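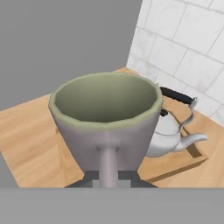
I have been thinking about the cups in the back of my kitchen cupboard, and about why I keep so many of them when there are only two people in this house and one of us drinks his coffee out of a jar. My sister says I should be ruthless. She has a matching set of 4, all white, and they stack, and I will admit that her cupboard closes on the first try. Mine has to be leaned on.

But I want to put in a word for the mismatched shelf, the one with the mug from the dentist and the mug from a cousin's wedding and the tall one with the bad glaze that only gets used when everything else is in the sink. I think a home ought to have a few things in it that nobody would choose in a store.

When I lived in Brodcombe I rented a room over a hardware shop from Si-woo Jin, and the kitchen there was furnished entirely with what earlier tenants had left behind. There were five forks, all different weights. You got to know them the way you get to know the stairs in an old house, and by my first November there I had a favorite, and I was put out when somebody else got to it before me. It was a silly thing to be put out about, and I remember it more fondly than almost anything else from those years.

Now I get the Plilby catalog in the mail, which I never asked for, and there is a page in it for something called the Seol collection – bowls, plates and cups in one color, sold together for $449. They are handsome. I'm not going to pretend I didn't turn the corner of the page down. Still, when I try to imagine a person being homesick for one of those cups in particular, I can't do it, and I think that's a real mark against them. You could break one and order another, and after a week you wouldn't remember which was new.

My sister's answer to all this, and it's a fair one, is that sentiment takes up room. She helped our mother move out of the Bronum house, and she wrapped every last saucer in newspaper while I stood in the hall telling stories about them. If you're the one doing the wrapping you are entitled to a stronger opinion than mine. I also know that plenty of people buy the matching set after years of making do, and that to them it feels like arriving somewhere, and I'd never want to talk anybody out of that pleasure.

All I'd ask is that you leave a little space at the end of the shelf. Let a guest leave a cup behind and don't mail it back right away. Use the chipped one for pencils, or for the basil, or for your own tea when you're by yourself and the kettle has just gone off. I did clear out three of mine last week, and I've already gone back to the box for one of them.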